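Foker planner: frequently asked questions
Last updated Saturday, May 23, 2020

What does Foker do?
Foker turns a task such as "fold this shirt" into a list of short actions for two grippers. It also checks each action as it runs and picks another if the check fails.

Does it control the motors?
No. Foker sends target poses and jaw widths to Gurkolton, our motion layer, 20 times a second. Gurkolton handles joint limits and collisions. You can use your own motion layer if it accepts the same messages.

How many actions can be queued?
Four per gripper. A longer queue is cut without a warning in the current release. The November release will log it.

Why does the planner wait before a second grasp?
Cloth keeps moving for a short time after it is lifted. Foker waits for three matching outlines from the vision module before it commits. You can lower this with settle_count, but expect more missed corners.

Can I run it without the vision module?
Only with recorded data. Use the replay tool and point it at a folder of logs. Live mode will not start without a camera stream.

The cloth mask includes parts of the bed. What should I change?
First check the sheet. Long wrinkles can be read as cloth edges, mostly when the sheet and the garment are close in colour. A plain sheet in a different colour from the garment works best. If the mask is still wrong, raise edge_min one step at a time and run the replay again.

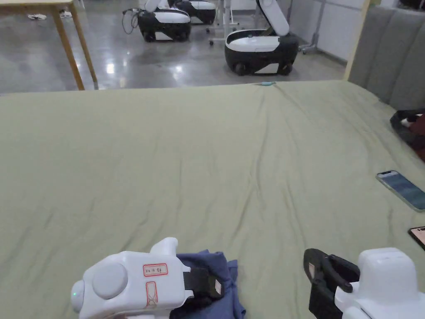
Navy cloth held in the left gripper over a green sheet, with the right gripper open.

Do other objects on the bed matter?
They can. Anything outside the cloth mask is treated as an obstacle, phones and bags included. Set a work area in the Akbulut viewer if you want the planner to ignore the sides of the bed.

Where do I report a fault?
Send the log and your settings file to Somtochukwu Isah at the Merbridge office. Please give the version number in the subject line.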